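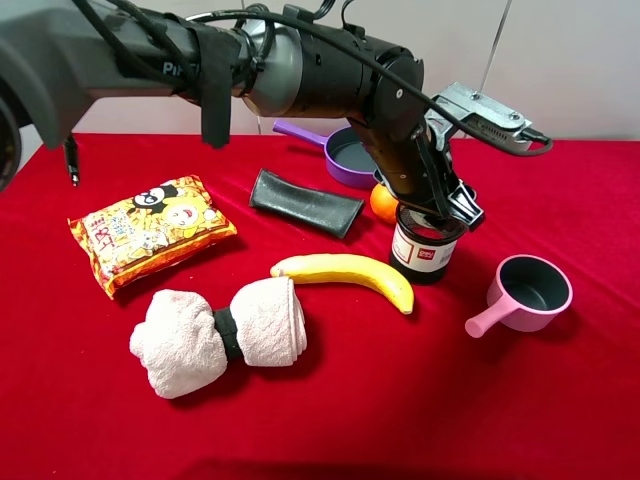 Jobs Workshops The Pantry Newsletter Contact

Tostetier > Get involved > Open calls

Unpack, sort, put away: helpers wanted for the Gollasura table sessions

We are looking for 12 people who like handling ordinary household stuff and have opinions about where it goes. If you've ever reorganized a friend's kitchen cupboard while waiting for the kettle (and been thanked for it, or not), please write to us!

Gollasura is our long-running project on everyday objects and how people group them. In each session you get a table covered with a cloth and a mixed load of things from a home: fruit, jars, snack bags, pans, rolled towels, whatever came out of the crates that morning. You lay everything out, decide what belongs together, and put it all away again. Then you do it over with a different load. Does a banana live with the oranges or with the snacks? Is a towel a kitchen thing or a bathroom thing? People get surprisingly heated about this, and we love it.

What you'd be doing

Sessions last 2 hours and you'd come to 2 of them, the first at our Tostetier rooms and the second at the Dromita annex, up one flight of stairs (there is an elevator, ask at the desk). You'll talk out loud while you sort and fill in a short sheet at the end. Some loads include glass jars and full-size saucepans, so you should be fine lifting those. Between loads you help us reset the table — shake out the cloth, check the crate list, start again.

Who can apply

Anyone 18 or over. No experience needed, and we mean that. We'd especially like to hear from people who cook for a big family, people who live alone, and anyone who has moved recently. Left-handers very welcome, we had hardly any in November.

Please tell us about food allergies. The snacks stay sealed but the fruit is real.

You'll receive $60 per session plus bus fare, and there's lunch from Kadrić afterward for whoever wants to stay and argue about the towels.

How to apply

Send a few lines to Despina Leka by 21st May, with the days you're free and one thing in your kitchen that has never had a proper place. Mine is the potato masher — D.L.

Filed under: Open calls, Paid, Home & kitchen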